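4. 파지부 비교 실험

4.1 실험의 목적과 범위

본 절에서는 얇은 테두리를 가진 곡면 성형품을 대상으로 두 종류의 말단 장치, 즉 Plolent 평행형 그리퍼와 Flument 다지형 핸드의 파지 특성을 비교한다. 앞 절에서 기술한 제어기 Tello는 두 조건에 동일하게 적용하였으며, 경로 계획 주기와 관절 속도 상한도 변경하지 않았다. 따라서 이하에서 보고하는 차이는 말단 장치의 구조와 그에 수반되는 파지 자세의 차이에서 비롯된 것으로 해석한다. 다만 두 장치는 질량과 손목 플랜지로부터의 돌출 길이가 서로 다르므로, 팔의 동역학에 미치는 영향이 완전히 배제되었다고 보기는 어렵다.

대상 작업은 작업대 위의 받침대에 놓인 성형품의 가장자리를 잡고, 이를 들어 올린 뒤 정해진 위치로 옮기는 것이다. 성형품은 표면이 매끄럽고 광택이 있어 깊이 영상에서 결측이 자주 발생한다. 또한 전체 윤곽이 길고 둥글어 서로 평행한 두 접촉면을 확보할 수 있는 구간이 제한된다. 이러한 형상은 Killedard 시험장의 부품 공급 공정에서 기존의 평행형 그리퍼가 반복적으로 실패한 사례를 검토하여 선정한 것이다.

4.2 시험 절차

시험은 말단 장치별로 86회씩 실시하였다. 각 시행의 시작 시점에 양팔은 동일한 대기 자세를 취하고, 머리부 카메라로 대상물의 위치를 추정한 다음 오른팔이 접근을 개시한다. 왼팔은 본 시험에서 파지에 관여하지 않으며 작업 영역의 하단에서 대기한다. 대상물의 초기 방향은 4개의 조건으로 구분하고, 조건의 순서는 사전에 생성한 난수열에 따라 배정하였다.

성공의 판정 기준은 다음과 같이 정의하였다. 첫째, 접촉 이후 대상물이 받침대에서 이탈하여 낙하하지 않아야 한다. 둘째, 이송 구간 전체에서 손가락과 대상물 사이의 상대 변위가 허용 범위를 초과하지 않아야 한다. 상대 변위는 이송 전후의 머리부 영상과 관절 각도 기록을 대조하여 산출하였다. 접근 중 충돌 감지로 정지한 시행은 실패로 분류하되, 통신 지연으로 중단된 시행은 무효로 처리하고 동일 조건에서 다시 실시하였다.

파지력의 설정은 두 장치의 구동 방식이 다르다는 점을 고려하여 별도로 수행하였다. Plolent 그리퍼의 경우 제어기가 지정한 전류 상한에서 폐합을 종료하도록 하였고, Flument 핸드의 경우 각 손가락의 굽힘 각도와 전류를 함께 감시하여 먼저 기준에 도달한 값을 종료 조건으로 삼았다. 예비 시험에서 단일 전류 기준만을 적용하였을 때 테두리가 손가락 마디 사이로 밀려 들어가는 현상이 관찰되었으며, 각도 기준을 추가한 이후에는 그 빈도가 감소하였다. 예비 시험은 6월에 실시하였고 그 결과는 본 비교의 집계에 포함하지 않았다.

4.3 결과

Flument 핸드의 파지 성공률은 약 84퍼센트로, 모든 초기 방향 조건에서 Plolent 그리퍼보다 높은 값을 보였다. 두 장치의 격차는 대상물의 긴 축이 로봇의 정면 방향과 나란한 조건에서 가장 작았고, 긴 축이 비스듬히 놓인 조건에서 가장 크게 나타났다. 후자의 조건에서 평행형 그리퍼는 손가락 끝이 테두리에 도달하더라도 폐합 과정에서 대상물을 회전시키는 경향이 있었다. 다지형 핸드에서는 손가락이 테두리의 곡률을 따라 굽혀지므로 접촉이 여러 지점에 분산되었고, 초기 위치 오차에 대한 허용 폭도 상대적으로 넓었다.

반면 소요 시간에서는 평행형 그리퍼가 유리하였다. 다지형 핸드는 접근 단계에서 손가락을 미리 벌리는 동작과 접촉 이후 각 손가락의 상태를 확인하는 동작이 추가되며, 이로 인해 폐합 완료까지의 시간이 길어졌다. 대상물의 형상이 단순하고 방향이 일정하게 공급되는 공정이라면 이러한 시간 차이가 선정의 주된 기준이 될 수 있다.

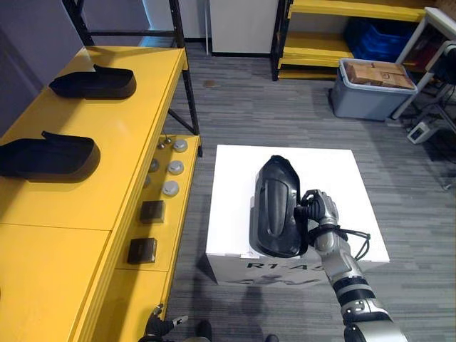

머리부 카메라 영상, 말단 장치 시험 장면

그림 2. 다지형 핸드를 장착한 오른팔의 테두리 파지. 머리부 카메라 시점. 받침대 전면에 "R1-A" 표기가 있다.

그림 2에서 손가락은 검은색 성형품의 오른쪽 가장자리를 감싸고 있으며, 성형품은 흰색 받침대 위에 세워져 있다. 손목 부근의 케이블은 바깥쪽으로 고리를 이룬다. 케이블의 여유 길이는 손목 회전 범위를 제한하지 않도록 정하였으나, 접근 각도에 따라서는 주변 부품과 간섭할 가능성이 있다. 이에 경로 계획 단계에서 케이블이 차지하는 영역을 손목 링크의 충돌 모델에 포함하였다.

4.4 실패 유형의 검토

다지형 핸드의 실패는 주로 접근 깊이의 부족에서 발생하였다. 광택면에서 깊이값이 누락되면 Tello는 인접 화소로부터 표면을 보간하는데, 테두리 부근에서는 보간된 표면이 실제보다 앞쪽에 형성되는 경우가 있었다. 이때 손가락은 테두리를 충분히 넘지 못한 상태에서 폐합을 시작한다. 평행형 그리퍼에서도 동일한 인식 오차가 확인되었으나, 실패의 다수는 폐합 중의 회전과 이송 중의 미끄러짐으로 분류되었다. 두 장치의 실패 원인이 상이하므로, 인식 성능의 개선이 각 장치의 성공률에 미치는 효과 또한 동일하지 않을 것으로 판단된다. 깊이 결측에 대한 보정 방법과 이를 적용한 재시험 결과는 5절에서 다룬다.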